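Skiltora Releases Updated Grasp Planner for Tabletop Sorting

August 19, 2019

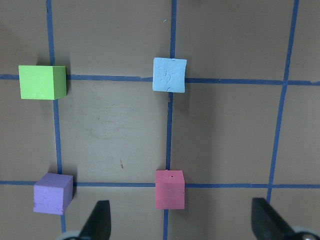

Colored cubes on a taped grid, seen from the wrist camera of a test arm at the Iyengar Laboratory.

The Iyengar Laboratory has released a new version of Skiltora, its planning software for robot arms that sort and place small objects. The update is available to partner groups this month and replaces the planner in use at the laboratory's two test stations.

Earlier versions computed a full arm path before each move and could not change it once the arm was under way. The new release checks the wrist camera view during the approach and corrects the position of the gripper as it closes in on an object. A full path is now planned in 24 milliseconds on the laboratory's standard computer.

The perception module, called Jillska, was retrained on 1450 labeled views of cubes placed on and beside grid lines. According to the release notes, tape running under an object had at times been read as part of the object's outline.

"Our partners asked for a planner that tolerates small errors in placement," said Chang-ho Pyo, who leads software development at the laboratory. "They also asked for logs they could read, and both requests are met in this version."

Users of the Emel control interface will need to install the update before loading Skiltora. Support for the previous version ends on August 31.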